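August 3, 2026

Slept badly, up at five, no point lying there. Coffee, then the car to the garage for the noise. It's the wheel bearing. 298 with labor. I said fine before I'd even thought about it and then sat in the waiting room doing sums on the back of the receipt. If the deposit from the Plulis flat comes back this month we're okay. If not, December is going to be thin again.

Bus home. Forgot how long the 10 takes when school's out, every stop, strollers on and off. Read half of the Tamimero book and didn't take in a word of it.

Nathalie Lavoie called at lunch about the room for Mom's party. Van Wijk wants 185 for the afternoon and that's without chairs. Willedis is cheaper but it smells of floor polish and Mom hated it at Uncle's thing. Told Nathalie I'd decide tonight. Haven't decided. 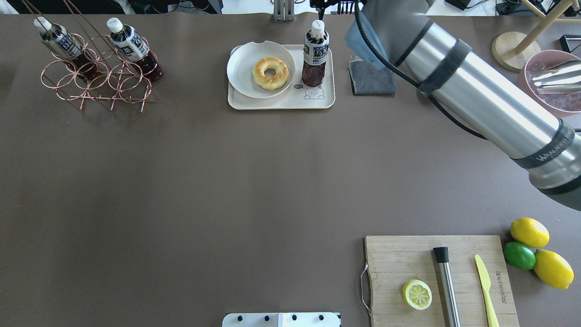 Mom's list keeps growing. She says small and then reads me names over the phone, half of them people I haven't seen since I was in braces. And who drinks what - my aunt no alcohol, the cousins only beer, Dad's side will want wine and then complain about it. I'd do cold tea for everyone who isn't drinking, bottles like the two in that copper rack, dark stuff with the Japanese labels, and lemon slices, done. Easy to carry too. Mom will say tea isn't a party drink. Mom can have her punch. Cake I'm not making, I've said so twice, my sister can make the cake or we buy one.

Also need to ask about parking. And whether the stairs at Van Wijk have a rail on both sides, because of her knee. Wrote it on my hand, washed it off doing dishes.

Afternoon gone on laundry and the form for the insurance. They want the policy number in 2 places and it doesnt fit in either box. Printed it again. Printer out of blue so it came out sort of pink. Sent it anyway.

Tried to nap, neighbor drilling. Went out and picked the beans instead, which had gone long and stringy on the shady side. Kept the small ones. Tomatoes still green as anything. Something has been at the lettuce, not slugs I think, the bites are too clean.

Dinner was eggs and the beans. Garage texted at seven, part isn't in untill tomorrow afternoon, so bus again in the morning. Need to be out the door by 7:15. Lay clothes out.

Call Nathalie back!! Probably Van Wijk. Ask about the chairs.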